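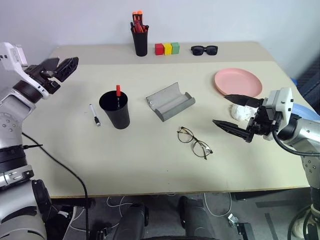 Encyclopedia > Television > Nature series > The Jemer Estuary

Index | Series A–Z | Presenters | Broadcasters

The Jemer Estuary is a wildlife documentary series in three parts, narrated by Tharun Poojary and made by Drosix. It follows wading birds on the mudflats below the town of Usik from November until the spring passage.

The crew spent 12 weeks in hides on the north bank. Each part covers one stretch of the river — the salt marsh, the outer flats and the old sea wall, built in 1742. The second contains the best-known sequence, in which a flock of 4000 knot leaves a roost at high tide.

Music was by the Pillai Quartet. A DVD followed, with a short extra on ringing.

Comments

marshgull: Part two is the one to watch. The narration is a bit slow in part one.

Petra K: Does the DVD have subtitles?

marshgull: Yes, English only.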